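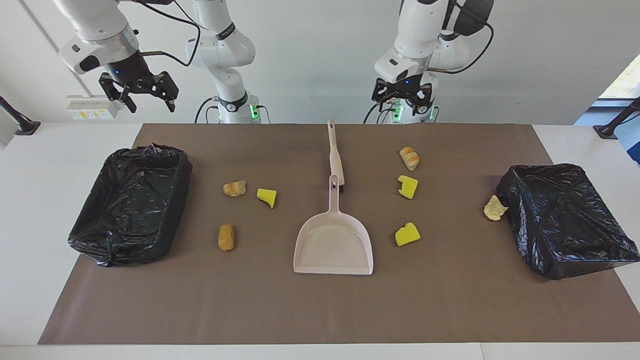
Last updated 18 Mar 2022

3 min read

Search this notebook

Fingers again. I swapped both arms back to the short parallel set first thing, mostly so I'd have a baseline I trusted before Tiina's long fingers go on. Sushil and I argued about this over coffee and he's right that we compared the two sets on different tasks last time, so those notes are worth very little. Same task for both this time: pick up the brush, pick up the dustpan, sweep a bit of rubbish in, tip it in a bag.

Setup for whoever repeats this. Brown mat down, dustpan in the middle with the lip toward the front of the table and the handle pointing back at the arms, brush behind it. A black bag over a box shape on each side, so either arm has somewhere to tip. Pastry bits and cut yellow sponge between the bags, and one chip-looking flake right up against the right-hand bag, which is there to be annoying. I like the sponge better than the pastry for early runs because it doesn't leave crumbs all over the mat!

The short fingers are lovely on the dustpan. The handle is wide enough that they get a proper bite and it doesn't roll when the lip touches the mat. I had the close force at 20 percent to begin with and left it there all morning. The brush is another story. It's a slim handle, and with the short set you have to come in nearly straight down or one finger lands on the dustpan (the brush lies partly under the dustpan's handle in this layout, so you're always picking near something). Right arm got it cleanly once I shifted the approach toward the back of the handle. Left arm kept coming in tilted. I blamed the fingers for ages and then found I'd loaded the old tool offset on that side, from before we shimmed the wrist. Half an hour gone. Please, everybody, put the offset in the file name.

After lunch, long fingers, both sides. Reach between the two handles is much nicer, you can slot in without thinking about it, and Yogesh got the brush on his first go driving the left arm. But they flex. You feel it as a sort of lag when the bristles drag, the handle swings and then catches up, and the sweep goes wide of the pan. Fine for sponge, hopeless for flat things. The chip got pushed along the side of the bag and neither of us could get it back out with the brush. Yogesh ended up just pinching it, which is cheating but I've logged it as a recovery.

Controller: the Dristden box is still on its default filter, and I think part of the lag is that and part is the fingers. I'd like to separate those before we tell Finlay anything, as he's the one who has to sign for the order. The Yalçınkaya pads (the grippy ones, not the foam) stay on for both sets from here. I tried the short set bare for two grasps and the brush spun in the fingers both times, so no more of that.

Camera: leaving it where it is. Sarita wants it higher to see into the bags and I see her point, you can't judge a tip from this side. But if we move it now we lose the comparison with today, so can it wait until both finger sets are done? I've put a strip of tape by the mount so it can go back if somebody bumps it.

To do:
- rerun the left arm, short fingers, correct offset
- filter off on the Dristden box, long fingers, sweep only
- ask Tiina if she can print the long set thicker at the root, same length at the tip
- new bags, the shiny ones snag if you tip too close to the gathered edge
- run 83 has the wrong label, it's long fingers and the log says short

Sushil wants a third set from Zototmont as well. I told him June at the earliest. The mat is staying down overnight, so please don't tidy it.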